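Household Service Operations
Unit 6: Kitchen Surfaces and Their Care
Course handout, Bovbridge campus
Instructor: Kaan Baysal

Purpose of this unit

Unit 6 covers the selection and upkeep of work surfaces in small residential kitchens. Students should read it together with the Unit 5 notes on storage and ventilation. The material will be assessed in the written paper and in the site report due at the end of the term.

6.1 Terms

A work surface is any horizontal area intended for the preparation of food. A landing area is the stretch of surface next to a sink, stove or refrigerator where items are set down. The two are often confused in older survey forms, and students using the Troston forms should check which meaning applies before copying any measurement.

A finish is the coating or treatment applied to a surface. Penetrating finishes, such as mineral oil, soak into the material. Film finishes, such as varnish, form a layer on top of it. A penetrating finish can be renewed in one spot. A film finish that has failed must usually be sanded back over the full surface before it is replaced.

6.2 Wood

Wood remains common in small kitchens. It is easily repaired and is gentle on dishes, but it moves with changes in humidity. Boards expand and shrink mainly across the grain, and fastenings must allow for this. Slotted brackets are preferred to fixed screws for any run longer than 25 inches in the course workshop. 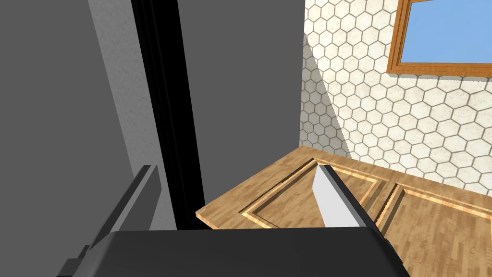 Standing water is the chief cause of early damage. Joints near the sink should be inspected first, followed by the front edge and the area behind the faucet. Dark staining along a joint indicates that water has passed below the finish. Raised grain alone is less serious and may be corrected with fine sandpaper and a fresh coat of oil.

6.3 The Eltow survey

The class will work from the Eltow housing survey, which recorded 2,913 kitchens. Of these, 166 were selected for a second visit in December, and 136 of the second visits produced a complete record. Incomplete records are kept in the data file and are marked with a zero in the final column. They must be left out of any calculation of average surface length.

Students should note that the survey did not separate solid wood from veneer. Conclusions about wear by material are therefore limited.

6.4 Reading and submission

Required: Stubbs, Alby, "Notes on Surface Maintenance," sections 2 and 4, in the course reader.
Optional: the Bailly case file, on reserve at the library desk.

Site report outlines are due February 15, 2024. Outlines must state the address type, the surfaces to be examined and the method of measurement.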